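Uko hand gripper

March, by the Stikinia editors

The Uko is a hand-held gripper kit sold by Clondudcombe, a small maker of robot parts and training tools. A person holds it and works the fingers by hand, and what the tool records is later used to teach a robot arm the same task. It is sold alone or as part of the Kettle bundle, which adds software and a charging dock.

Overview

Two-finger tool, plastic body, one camera looking out over the fingers. Weight not published. Early units had a fixed grip width; the current version opens wider and takes mugs, small boxes, most bottles. Clondudcombe lists it for home and kitchen tasks – picking up, pouring, stacking, wiping. Factory use is not covered by the warranty.

The firm started out selling finger pads for other people's grippers. The Uko was its first full product and is still its best known one.

Kit contents

The basic kit has the gripper, a USB cable, a wrist strap, 2 sets of spare pads and a printed card for calibration. The Kettle bundle adds the dock, a hard case and a year of the recording software. Replacement pads are sold in packs. Screws are a standard size, the driver is not included.

Price

Basic kit is 1,183 dollars, shipping extra. No school discount at present, though one was offered for a short time when the second version came out. Rental is available in some areas, by the month.

Operation

Setup takes 9 steps in the manual, most of them on the software side. Calibrate against the card, check the clock, start a session, do the task, stop. Each recording is saved as its own file with a name the user picks. Bad takes can be deleted from the tool but not renamed there, a common complaint.

A full charge gives 39 recordings at the default length, according to the maker. Longer clips bring that down. The tool can be used while charging but the cable gets in the way of the wrist.

Handling of light objects

Paper and thin plastic are the usual test for a tool of this kind, as there is no force readout and the user has to judge the squeeze by feel. Pads are firm, with beveled edges. Reviewers have mostly found them good on cups and cartons and poor on anything flat – cards, envelopes, coins. Printed surfaces help the software keep track of an object as it turns, plain white ones are harder. The cup used for this article has flowers on it, a big blue-violet one and a pale yellow daisy, and strong light from one side makes the daisy faint to the camera.
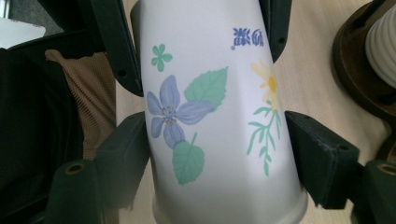 Reception

Generally good. Praised for the simple build and the spare parts policy, marked down for slow file transfer and a manual that skips over lighting alltogether. Several reviewers asked for softer pads. Clondudcombe has said a softer set is planned, no month given.

The Kettle software gets more mixed notes. Works fine on short sessions, tends to stall when the drive is nearly full and does not warn first. An update fixed the worst of it but teh export menu is still hard to find.

Comments

padfoot_r: Had mine since last spring. Pads wore smooth on the left side first, no idea why. Spares went on in a few minutes.

lowbench: Does the dock come with the basic kit or not? Shop page says both things.

padfoot_r: Not with basic. Bundle only.

mirrim: Export menu is under Sessions, then the little arrow. Took me an hour.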